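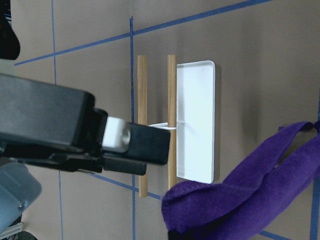
Tama es una lista de palabras de taller, de esas que cambian en cuanto cruzas un río o le preguntas a otra familia. La empecé en una libreta, la pasé a una hoja de cálculo y al final me dio pena que se quedara en mi disco duro, así que aquí está. El ejemplo de siempre: un par de piezas de madera como las de la foto, redondas y alargadas. En mi casa son espigas, mi tío dice tarugos, en la ferretería te entienden si pides clavijas, y hay quien las llama varillas hasta que las corta y entonces pasan a ser otra cosa. ¡Y todos tan convencidos!

Qué hay dentro

El archivo principal es tama.csv, con 125 entradas. Cada fila es una palabra tal como la dijo una persona, y por eso la misma pieza sale varias veces. Son 8 columnas: id, palabra, significado, oficio, comarca, generación, frase y notas. La columna frase es mi favorita, porque ahí está la palabra en uso y no suelta (hay una sobre un cepillo mal afilado que no me atrevo a repetir, pero en el archivo la tenéis entera).

También hay una carpeta llamada sturnari, con las fichas viejas sin limpiar. La dejo por si alguien quiere comprobar algo. Avisados quedáis de que mi sistema de abreviaturas de entonces era un desastre: "c." puede ser carpintero, cestero o cantero según la tarde que tuviera.

De dónde sale

De preguntar, básicamente. Hablé con 30 personas, casi todas jubiladas, casi todas con ganas de charla y café. Rosário Matos me prestó además sus apuntes de la zona de la frontera, que son mucho más ordenados que los míos, y gracias a ella hay un puñado de voces portuguesas marcadas en notas con "pt". No las he españolizado – si alguien dijo "cavilha", pone "cavilha".

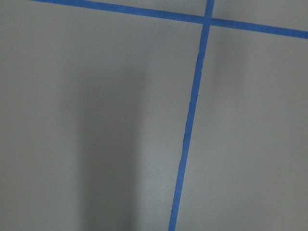
Lo de la ortografía me trajo de cabeza bastante tiempo. Mucha de esta gente no había visto nunca escrita la palabra que me estaba diciendo, y yo tampoco. Al final decidí escribir lo que oía siguiendo la norma habitual y guardar las dudas de b/v y de hache en notas. Si alguna os chirría, seguramente tengáis razón, escribidme.

Cosas que conviene saber antes de usarlo

La generación va a ojo (abuelos, padres, hijos), no pregunté edades. Los cesteros están muy poco representados y los ebanistas demasiado, cosa que se explica por quiénes eran mis vecinos. No saquéis mapas de aquí, por favor, hay comarcas con una sola persona. Para curiosear, para una clase de lengua o para discutir en una sobremesa sirve de maravilla.

El archivo está en UTF-8 y separado por punto y coma. Marek Tóth escribió un script pequeñito, drusby.py, que junta las variantes de una misma pieza y saca una tabla para imprimir. A mí me funciona; si se queja de las eñes, mirad primero si habéis abierto y guardado el csv con otro programa.

Versiones

La de octubre corrige los significados de "gramil" y "guillame", que estaban cambiados (perdón), y quita varias filas duplicadas. En la próxima quiero meter vocabulario de toneleros, que ya tengo medio apalabrado.

Licencia

Usadlo para lo que queráis citando Tama. Las frases son de quienes las dijeron y me dieron permiso para publicarlas sin nombre, así que no intentéis averiguar quién es quién. Correcciones y palabras nuevas, por el buzón de incidencias, y si podéis poner de qué pueblo es la palabra, mejor.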